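The Drawer at the End of the Counter

Lunch at Figueroa starts at 11 and by noon there is no place to put your elbows. Forty-four seats, one long room, a kitchen you could cross in five steps. I came to write about the noodles. Ended up writing about what people eat them with.

Hok-lam Hsu has run the place for eight years and he has opinions. Chopsticks for the noodles, fine. Fork for the cold greens, because have you ever chased a wet pea around a bowl? A wooden spoon for the rice pudding – he says metal makes it taste like the spoon. I tried both. He may be right. I was hungry, so don't hold me to it.

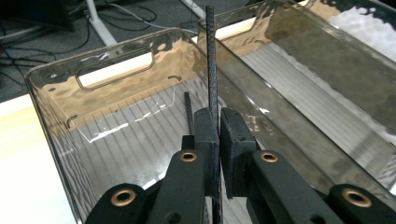 One thin black stick, upright.

The argument over what goes beside the plate is old. Hsu keeps a household manual from 1842 on the shelf over the register, bought at a yard sale in Listley, spine gone, half the index missing. It spends a whole chapter on how to lay a table and one short paragraph on how to cook a potato. He reads bits of it out loud when the line gets slow. The author hated small forks. Really hated them. Called them a vanity.

Hsu likes small forks. He likes most things that do one job. What he can't stand is the set – the boxed, matching, wedding-present set, where you get a dozen of everything and use four.

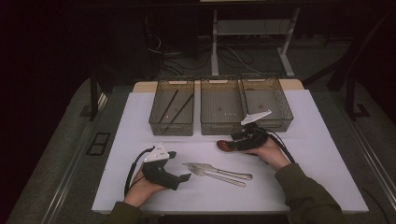 Sorting is the part customers never see and the part that eats the afternoon. At Figueroa it gets done at 3, after the last table leaves, and everyone does it, Hsu included. He tried cups, he tried a rack, he tried one big drawer, which was a disaster by the second week. Now he is a believer in see-through bins, the smoky gray plastic kind you can stand in a row, with a pair of long black chopsticks laid corner to corner in one and the next one waiting. You look, you know what you're short of. The big drawer is still there, at the end of the counter. It has tape and dead pens in it.

His supplier is Lastum, a two-person outfit out by the rail yard that buys from closing restaurants and sells to opening ones. Sometimes the same restaurant, Hsu says, with a new name over the door. Nothing matches. He goes out there in July when its slow and comes back with a box on the passenger seat, seat belt on. 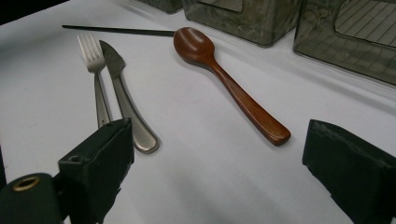
Fork, knife, wooden spoon: three jobs, no matching set.

Not everybody is charmed. Pravis, the bigger place across the street, does all black flatware and a printed card telling you which piece is for what. I ate there too. Good soup. I read the card twice and still used the wrong spoon, and the waiter saw, and we both let it go.

Back at Figueroa a man at the counter was eating noodles with a fork, twirling like it was spaghetti. I waited for Hsu to say somthing. He brought the guy more broth.

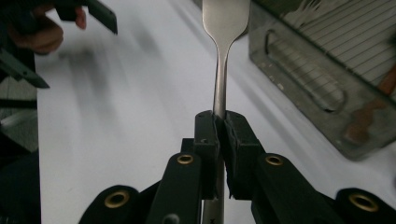
So what should a person buy for a first kitchen?

Hsu's answer: two forks you like the weight of, one sharp table knife, one wooden spoon, two pairs of chopsticks. Buy them used and buy them one at a time. Eat with each for a month before you get more of it.

He had more to say but the door opened, six people, no reservation, and he was already pulling tables together.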